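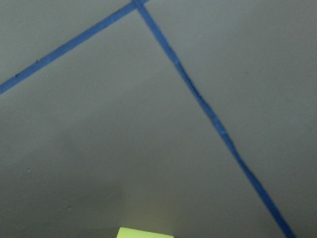
blue tape, near the top corner

September 2022. Brurka cell, wrist cam recal. Speed down to 800, gripper off teh air before touching the mount - two screws were loose. Retaped lines as we go.

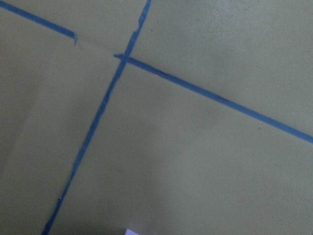

Surport wrote back that the mount screws want threadlocker every time, or they walk out again. Ok, ordered.
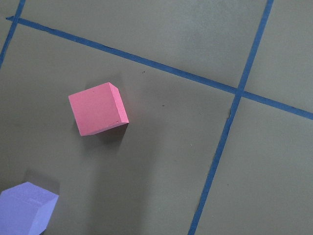
Next: rerun hand-eye, 38 poses. Old offsets saved first. Start with the pink cube, it's clear of the tape. Gripper pads after taht.

Comments
Wuvero: which threadlocker?
Tse: medium, cabinet 2

Contact | Back to top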